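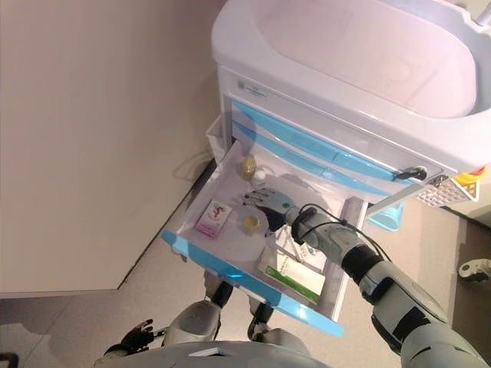
Figure 1. A ward cart with its drawer open, showing a small amber bottle and a medicine box.

3.2 Storage of ward stock and loss by expiry

The second part of the study concerns medicines which are kept on the ward and are not ordered for one patient by name. In both hospitals, Warivmont and Terkmont, such stock is divided between a locked cupboard and the drawers of a cart (Figure 1). The cupboard is checked by the pharmacy every month. For the cart there was no fixed rule before June, and each ward followed its own custom.

We recorded 693 packages over the whole period. Of these, 147 had passed their expiry date at the time of the check, and the greater part came from carts. The difference between the two hospitals was small. The difference between wards of the same hospital was much larger, and we believe that it depends on who places the order. Where one nurse was responsible for ordering, old packages were usually moved to the front and used first. Where the task was shared, new packages were often put on top of the old ones – a habit already known from the earlier survey in Wolde.

Opened bottles made a separate difficulty. Many drops and solutions must be thrown away a certain time after opening, but the date of opening was frequently not written on the label. We have counted such bottles as "unknown" and left them out of Table 2. This choice makes our estimate of loss lower than the true value.

It should also be noted that the wards in Terkmont keep a smaller reserve, because the pharmacy is in the same building and can deliver on the same day. In Warivmont the delivery takes longer, and the staff told us that they prefer to have too much – even when they know that a part of it will expire. The cost of this reserve is treated in Section 3.3.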